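Capítulo 4
Arrumar não é medir: o que sabemos sobre a organização doméstica

Objetivos do capítulo
Distinguir uma afirmação sobre hábitos domésticos de uma afirmação testada.
Reconhecer os problemas mais comuns dos inquéritos de autorrelato.
Calcular e interpretar uma taxa de resposta.
Discutir o que um grupo de comparação acrescenta a um estudo de consumo.

4.1 Uma promessa antiga

Quem folhear qualquer revista de decoração encontra, mais cedo ou mais tarde, a mesma frase: uma casa arrumada poupa tempo. A frase aparece sem fonte, ou com uma fonte que remete para outra revista. Às vezes vem acompanhada de um número de minutos por dia, e esse número varia tanto de artigo para artigo que devia bastar para nos pôr de pé atrás. Não basta, pelos vistos. A ideia passou para os manuais de economia doméstica, daí para os programas escolares, e hoje é repetida por pessoas sensatas que nunca aceitariam uma afirmação semelhante sobre um medicamento.

Este capítulo trata dessa afirmação e de outras da mesma família. Interessa-nos saber o que seria preciso observar para lhes dar crédito. O leitor que procura conselhos de arrumação ficará mal servido.

Comecemos pelo vocabulário. «Organizado» é um adjetivo que cada inquirido preenche como quer. Para uns significa que os objetos estão fora da vista; para outros, que estão à mão, o que muitas vezes é o contrário. Um armário fechado e cheio até cima pode ser, no mesmo prédio, a prova de que a família é organizada e a prova de que desistiu. Quando um questionário pergunta «Considera a sua casa organizada?», recolhe uma opinião sobre a própria pessoa. O estado dos armários fica por conhecer.

4.2 O inquérito de Grallotley

O caso que nos vai acompanhar é o inquérito feito na vila de Grallotley por Cor Boersma, ao tempo consultor da Rurkico, uma empresa que vendia caixas, cestos e divisórias para gavetas. Foram enviados 797 questionários e voltaram 183. O relatório concluiu que as famílias com mais recipientes de arrumação perdiam menos tempo à procura de objetos e recomendou, sem surpresa, a compra de recipientes.

Façamos primeiro a conta que o relatório não faz. Dividindo 183 por 797 obtém-se uma taxa de resposta próxima de 23 por cento. Mais de três quartos dos destinatários não responderam. Quem são eles? Não sabemos, e o relatório também não. É plausível que quem tem os papéis em ordem encontre e devolva um questionário com mais facilidade do que quem o perdeu debaixo de uma pilha de correio. Se assim for, a amostra já vem arrumada antes de alguém lhe fazer a primeira pergunta.

Há depois o problema da contagem. O questionário pedia o número de «recipientes de arrumação» existentes em casa e não definia o termo. Uma caixa de sapatos conta? E um alguidar com molas dentro? E um cesto de plástico, comprado para guardar coisas e pousado vazio no fundo da despensa há meses?

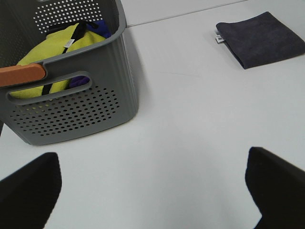 Figura 4.1. Cesto de arrumação em plástico cinzento, com paredes perfuradas e pega recortada.

Boersma respondeu, numa carta à revista Drorum, que as pessoas sabem muito bem o que é um recipiente e que a objeção era própria de quem nunca dirigiu um trabalho de campo. Talvez. Mas, das respostas recebidas, 112 indicavam números redondos: dez, vinte, cinquenta. Ninguém que tenha percorrido a casa divisão por divisão chega com essa frequência a múltiplos de dez. O mais provável é que os inquiridos tenham feito uma estimativa à mesa da cozinha, e uma estimativa dessas mede sobretudo a imagem que cada um tem da própria casa.

4.3 A tentativa de correção

A crítica mais útil veio de Bujar Dimitrov, que propôs substituir o autorrelato por uma tarefa cronometrada. Um visitador pedia ao morador que fosse buscar um objeto corrente (uma tesoura, uma pilha, a fatura da água) e registava o tempo. O estudo abrangeu 50 casas do bairro de Ông. A relação entre o número de recipientes e o tempo de procura desapareceu quase por completo. Em algumas casas com muitos recipientes, a procura demorava mais, dado que havia mais tampas para levantar.

Seria tentador ficar por aqui e declarar o assunto encerrado. Convém resistir. A amostra de Dimitrov é pequena e vem de um só bairro. As visitas foram marcadas com antecedência, e é difícil acreditar que nenhum morador tenha dado uma volta à casa na véspera. Os três objetos da lista são também discutíveis: quem paga a água por débito direto pode não guardar faturas, e o tempo que gasta a procurá-las diz pouco sobre o resto. O estudo enfraquece a conclusão da Rurkico sem demonstrar a contrária. Alguns manuais citam-no como se demonstrasse.

4.4 Causa, efeito e compras

Suponhamos, por generosidade, que a relação encontrada em Grallotley era real. Continuaria por explicar. Pode ser que os recipientes poupem tempo. Pode ser que as pessoas metódicas comprem mais recipientes e encontrassem tudo depressa mesmo sem eles. Pode ser ainda que ambas as coisas dependam do espaço disponível: numa casa grande cabem mais cestos e há menos objetos amontoados. Um inquérito feito num único momento não permite escolher entre estas hipóteses, por muitas páginas de gráficos que se lhe juntem.

Questões para discussão

1. Reformule a pergunta «Considera a sua casa organizada?» de modo que dois visitadores independentes possam chegar à mesma resposta.
2. Que informação sobre os destinatários que não responderam pediria a Boersma? Com que meios poderia ele obtê-la?
3. Proponha um grupo de comparação para o estudo de Ông e indique o que faria se as visitas não pudessem ser feitas sem aviso.

4.5 Definir antes de contar

Voltemos à palavra «recipiente». Uma definição operacional estabelece, antes da recolha de dados, que objetos entram na contagem e quais ficam de fora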